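31 mars 2018
Notes de cours rédigées par l'enseignant, module « Apprendre des gestes à un robot », séance sur la collecte à la main

Bon, je reprends là où on s'était arrêtés, c'est-à-dire au milieu de ma tirade contre la téléopération. Je ne dis pas qu'il faut la jeter ! Je dis que piloter un bras à distance avec une manette, c'est lent, c'est fatigant, et qu'on finit par enregistrer la fatigue de l'opérateur autant que la tâche. D'où l'idée de la pince tenue à la main : on garde les doigts du robot, on enlève le robot, et c'est vous qui faites le bras. Dans le projet Flerau (je vous en ai déjà rebattu les oreilles), on travaille comme ça depuis décembre, et le jeu actuel compte 946 démonstrations, toutes relues par moi, oui, toutes, ne me demandez pas combien de cafés.

Ce qu'il faut retenir avant de regarder les images : la caméra est solidaire de la pince. Elle voit donc à peu près ce que verra celle du robot au moment de l'exécution, et c'est tout l'intérêt. Si vos démonstrations sont filmées du plafond et que la politique regarde depuis le poignet, vous vous préparez des nuits difficiles.
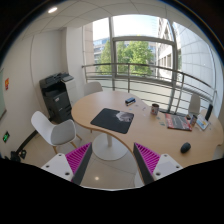
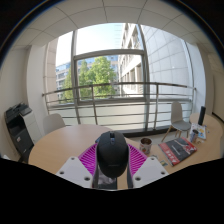 La question qui m'occupe, moi, c'est celle du recalage : comment retrouver la trajectoire de la pince dans l'espace à partir de la seule vidéo, sans marqueurs collés partout ? On suit des points d'une image à l'autre, on en déduit le mouvement de la caméra, et il faut pour cela des points qui ne bougent pas. Le montant vertical de la fenêtre, la traverse, la rambarde devant la vitre, les dalles du plafond, voilà de bons clients, on les retrouve dans les deux vues. La souris, en revanche, il faut s'en méfier comme de la peste : sur la première vue elle est posée sur la table, elle fait partie du décor, tandis que sur la seconde elle est entre les doigts. Dès qu'elle est prise, elle se déplace avec la caméra, et un algorithme un peu naïf en conclut que c'est la pièce qui avance ! Même chose pour les doigts eux-mêmes, évidemment, qu'on masque dès le départ. Et méfiez-vous des motifs répétés : une dalle de plafond ressemble terriblement à sa voisine, et j'ai vu des trajectoires sauter d'un carreau entier sans que rien ne proteste dans les journaux.

Côté chiffres, puisque vous me les réclamez : sur un lot de 142 séquences, notre ancienne chaîne (Guvov, pour ceux qui fouillent le dépôt) perdait le suivi sur 25 d'entre elles. Avec le masque des doigts et un masque pour l'objet saisi, on tombe à 23. Je sais, c'est décevant, j'espérais mieux et j'ai passé une semaine de mauvaise humeur. En les reprenant une par une, je trouve surtout des rotations trop rapides du poignet, et là, aucun masque ne vous sauvera. Il faut bouger plus doucement, point. Ou ajouter une centrale inertielle, ce que fait la variante Flevetti, mais la synchronisation des horloges mérite une séance à elle seule.

À faire pour la prochaine fois : prenez les séquences du dossier Cabanatuan, lancez le suivi avec et sans masque, et tracez les deux trajectoires sur le même graphique. Je veux vos courbes ratées aussi, surtout les ratées. Et mettez des unités sur les axes, par pitié.

Contact : par la messagerie du module | © 2018, reproduction autorisée pour l'enseignement | Haut de page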